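Features > Homes > Trukmont

Last updated: October
October | By the Features desk, Dalby

The woman who runs the furniture side of the Mallet reuse shop in Dalby has handled a great many bedside cabinets. She says they are the piece people give away most easily and then miss.

"They get a bigger bed, there's no room at the side, and it goes," she says. "Two months later they're in here looking for something to put a lamp on."

She has been at the shop for 38 months. Before that she worked for Cidano, a removals firm on the Trukmont road, where she learned to look at the underneath of things first. Last year the shop sold 141 small cabinets and chests, most of them painted by whoever had them before. Grey is the usual colour now. A few years ago it was cream.

I asked whether she repaints them. Not often, she says. Paint takes two days to harden properly and the shop is short of floor space. If the top is sound she washes it with warm water and a drop of washing-up liquid, dries it and leaves the chips alone.

"People worry about chips on the front edge. That's where your hand goes, and where the hoover hits it. If I fill them and paint over, it'll chip again by spring. I'd sooner knock a bit off the price." 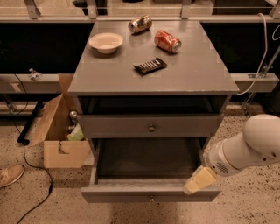

Drawers are another matter. She pulls every one of them out as far as it will go before a piece is priced, and looks at the bottom panel and the corners. A drawer that has been painted inside can stick in damp weather, and she rubs a candle stub along the runners to ease it. Knobs she tightens from the inside with a short screwdriver. Brass-coloured ones sell better than plain wood, though she can't say why.

Her own cabinet at home came from the shop and cost her 56 pounds, which she still thinks was too much. It has an open shelf, and she is firm that the shelf is the useful part.

"Drawers are where things get lost. The book I'm reading goes on the shelf, and my glasses. The bottom drawer I keep for spare pillowcases and nothing else."

And the top? She laughs at that one. The top fills up whatever you do. In her house it is mugs. With her son it was always drinks cans and chocolate wrappers, and a bowl that should have gone back to the kitchen the night before. She gave up telling him and made a rule that the top was cleared before the bed was made.

"It takes a minute. Cans in the recycling, bowl in the sink, wrapper in the bin. Then you wipe it. If you leave a sticky ring on matt paint it marks, and you won't shift it without taking the paint off as well."

She would like to see more cabinets come in with their drawers. The shop had one in the summer with both missing, and it sat by the door for weeks until a man bought it for his record player.

The shop takes small furniture in the mornings, up to noon. Larger pieces need a phone call first.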